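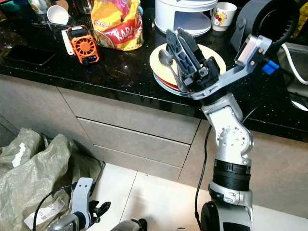
*Page last changed: August, on a Wednesday, by G. Quinlan*

## Travine two-finger gripper, kitchen fit

**Status: on sale, with a caution. Read the caution.**

The Travine holds cutlery, cups and most things with a handle. It closes on a spoon very nicely. Letting go is where we have had trouble.

On units running release 5 of the Fusora controller, the fingers can stay shut after an open command. The arm believes it has put the spoon down and moves on to its next job, spoon included. Ileana Munteanu's test arm stirred a stack of plates this way until she reached the stop button. Two plates were lost.

**If you have release 5**

- Keep hands out of the fingers, even when the screen says OPEN. The screen is an optimist.
- Hit stop before taking anything from the grip.
- Check that the arm cable hangs free of drawer fronts.
- Go back to release 4, or ask us for the patch.

Grippers bought with the Uchida mount are affected too. We said otherwise in the spring.

Replacement finger plates: 200 per pair, free if yours bent during a fault. Write to Gráinne Quinlan with the serial number.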